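Office and Meeting Room Attendant (part-time) – Westerberg, Ullum site

Closing date: end of March
Reports to: Dilek Karabulut, Workplace Services
Reference: 899

Westerberg is seeking an Office and Meeting Room Attendant for its open-plan floor in Ullum. The attendant is responsible for the daily condition of the shared tables, the seating beside them, the display shelving and the potted plants. The floor is used by Westerberg staff and by two tenant firms, Prarkon and Stivo, and serves more than 300 people.

The post is offered at 97 hours per month, worked in the early morning and late afternoon. The morning period begins at 6:30 a.m. and must be completed before the first meetings at 9:00 a.m. The late period begins at 4:00 p.m. Tables may still be occupied at that hour, and the attendant is expected to work quietly beside meetings in progress.

Duties

The attendant will clear and wipe the large white tables at the start and end of each day. The surfaces are glossy and show streaks readily, and only the cleaning products supplied may be used on them. Papers left on a table are to be placed face down in the tray at reception. They are not to be read or discarded. Personal belongings are entered in the lost property book with the time and the name of the table.

Chairs are returned to their places after each late period. Mesh chair backs are vacuumed once a month with the soft brush attachment. Faults in chairs, lighting or partitions are reported to Ebbe Skjelbred at the building office on the day they are noticed.

The plants on and near the tables are watered according to the schedule kept in the supply closet, and their leaves are wiped by hand. Pots must be lifted when a table is cleaned – they may not be dragged across the surface. Repotting is carried out by an outside contractor.

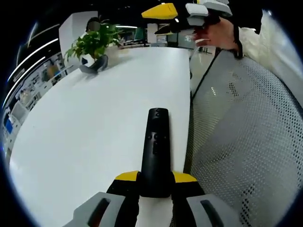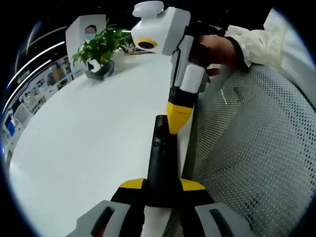
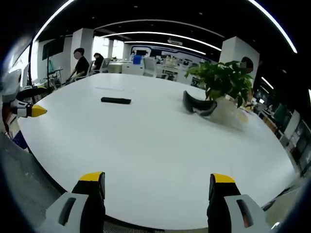 White table with potted plant, open-plan floor, Ullum.

Requirements

Applicants should have at least one year of experience in cleaning, hospitality or building services. They must be able to lift 25 pounds and to stand for most of a shift. Good spoken English is required. Experience with indoor plants is welcome but will not be weighed above general reliability. Training in the use of all cleaning products is given during the first two weeks and is paid at the full rate.

The successful applicant will be asked to sign a confidentiality statement before the first shift.

Conditions

The position is permanent following a three-month trial period. Work clothing is provided, with a yearly allowance of $300 for shoes. Paid leave is granted in proportion to hours worked.

How to apply

Send a one-page letter and the names of two references to Dilek Karabulut, Workplace Services, Westerberg, Ullum, quoting the reference above. Applications may also be handed in at reception between 8:00 a.m. and 4:00 p.m. Interviews will be held on site and will include a short walk through the floor. Applicants who require an adjustment for the interview – for example, step-free access or a later time – should state this in their letter.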